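Print this chapter | E-mail to a colleague

Chapter 9: Leaving the Village, Mostly

November edition

Every government has a plan to keep people in the countryside, and every bus station shows how the plan is going. Geduvholm had 786 residents when its cannery closed. Ten years later it had 529, two bakeries and a very nice new road, which people used to leave.

This chapter asks who goes, who stays, and who sends the money. We begin with households split between Geduvholm and the port of Brurkari - an arrangement that official forms, with one line for "home address," have yet to discover.
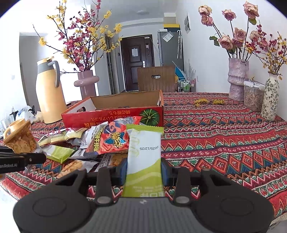 By the chapter author, lecturer in rural sociology

As you read, keep two terms apart. A migrant has moved. A commuter claims to be coming back on the weekend. Many people in our case study spent years as the second before admitting to the first, usually when the roof in the village needed fixing.

We use cookies to remember your page. Accept | Settings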